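Home | Help Center | My Tickets | Log Out

Ticket: Charger cords keep ending up tangled on the sorting board
Opened by: Oana Cozma
Product: Grista desk sorting set
Status: Open
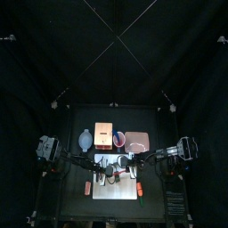
Problem
Cords get dropped on the white board and by the end of the day they are one knot. The black adapter is the worst for it. Its cord loops in with the other thin black ones and I can't tell which plug goes with which. The cup, the tray and the wooden box stay at the back and give no trouble.

Tried so far
1. Pulled everything apart and coiled each cord by hand. Took 40 minutes. Tangled again in 2 days.
2. Put the red cable away by itself in the pink tray. It came back out when someone needed it.
3. Paper labels at the plug end. They slid off.

Reply from Plultmont support, 3:40 pm
Please fasten each cord before it goes on the board, with one tie near the plug and one near the other end. Keep adapters in the tray. Don't wrap the cord tightly around the adapter body.

Update from Oana
Ties ordered. Will try it through July and report back. Leave the ticket open.

3 comments | 2 shares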